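Section 4: Fitting and Setting the Slide Rail Hand Shower

Read this section through once before you start. It covers the Lurico slide rail kit used with the Sultside mixer valve. If your valve is a different model, follow the valve maker's instructions for the hose connection and come back here at step 7.

Before you begin

The mixer valve must already be in place and tested for leaks (see Section 3). Wall finish should be fully cured. On painted or skim-coated walls, check the finish maker's label for the curing time, as fresh coats can lift when the wall plugs go in.

You will need a drill with a masonry bit, a level, a pencil, masking tape, an adjustable wrench, a soft cloth and a tube of clear bathroom sealant. Screws, plugs and rubber washers are in the bag marked B.

CAUTION: Turn off the hot and cold supplies at the shutoffs before you loosen any fitting. Open the valve to let pressure out of the line.

CAUTION: Check for pipes and cables before drilling. Supply pipes usually run straight up or down from the valve. Do not drill directly above it unless you know the pipe route.

Mounting the rail

1. Hold the rail against the wall and choose a height. The lower bracket should sit high enough for the hose to hang in a loose curve without resting on the floor. The usual height for the top bracket is around 76 inches from the shower floor. Lower it if the main user will be seated.

2. Stick a strip of masking tape over each spot where a hole will go. Mark the top hole on the tape.

3. Use the level to draw a light vertical line down from the top mark. Mark the lower hole on this line, using the paper template from bag B for spacing.

4. Drill both holes to the depth shown on the template. Use a slow speed with no hammer action until the bit is through the surface finish.

5. Clear the dust, remove the tape and push in the plugs until they are flush. Put a small bead of sealant around each plug.

6. Screw the back plates to the wall. Fit the rail into the plates and tighten the set screws with the hex key. Stop when the rail no longer turns by hand.

Most installations are on tile, but the brackets can also be used on a sealed plain wall.

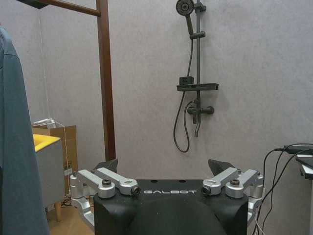
Fig. 4-2. Untiled wall next to a corner, with shower equipment.

Connecting the hose

7. Place a rubber washer in each end of the hose. The hose has 2 different ends - the cone-shaped nut goes to the hand shower and the ribbed nut goes to the valve.

8. Thread the ribbed nut onto the valve outlet by hand. Finish with a quarter turn of the wrench, using the cloth to protect the plating.

9. Before fitting the hand shower, point the loose end of the hose at the drain, turn the water back on and run it for 2 minutes. This flushes out grit that would block the spray plate.

10. Turn off the valve, fit the hand shower and hang it in the slider.

NOTE: Do not use thread tape on the hose nuts. The washer makes the seal, and tape can stop the nut from seating fully.

Adjusting the slider

Press the button on the side of the slider to move it up or down, then let go to lock it. If the slider creeps down under the weight of the hand shower, tighten the small screw at the back. Do not oil the rail.

Care

Wipe the rail and hose with a damp cloth and mild soap. Avoid bleach and scouring pads. In hard water areas, rub the spray nozzles with your thumb about once a week to loosen scale.

Replacement washers are sold in Plunska service pack 200. For the Chávez wide-spray head, see the sheet packed with that part - it uses a thicker washer at the hand shower end.

Continue to Section 5, Setting the Temperature Stop.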